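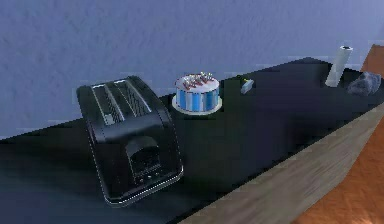 A black two-slot toaster on a black worktop.

I'd been in the kitchen at Omham for less than a minute when I was told off for leaning on the bread bin. "Not there, it's got a wobbly leg!" she said, and shooed me towards a stool. She runs the breakfast club at the village hall and she has agreed to talk to me as long as I don't use her name. ("My sister would never let me hear the end of it.") So she'll be she, and we'll get along fine.

I wanted to talk about toast. It's the only hot thing the club does, and people come from as far off as Vuderdale to eat it — I met a couple that morning who'd left home at 7 and driven past two perfectly good cafes on the way.

"It's the bread," she said. "Day-old. Fresh bread goes soggy in the middle and you can't get butter on it without tearing it to bits." She gets hers from Escobar, the bakery by the station, and cuts it herself, thicker than you'd think. I asked how thick. She held up a thumb.

Butter goes on straight away if you like it melted, or after a little wait if you like it sitting on top in lumps. She's a lumps person. So am I, and I said so, and I got an extra slice out of it.

The club started in March with a handful of neighbours and one jar of marmalade. She kept a tally on the back of a calendar, which she fetched to show me, and it stood at 2742 slices. "That's only the ones I wrote down," she said. "There was a bad week when I lost the pencil."

I asked whether she makes any money. She laughed so loudly that someone looked in from the hall! The whole lot brought in £741 last year after the bread was paid for, and it went on new curtains. "Horrible curtains, too. I was outvoted."

We got on to jam, as you do. She grew up with a gooseberry one that her gran made in a pan you could have bathed a dog in, and she's been trying to get it right for years. Too sharp, mostly. Her latest go was on the table in an old coffee jar and I thought it was lovely, but she pulled a face and said it needed another year's practice.

Doors open at 8 and the toast stops when the bread does. If you want the crusty end, ask early.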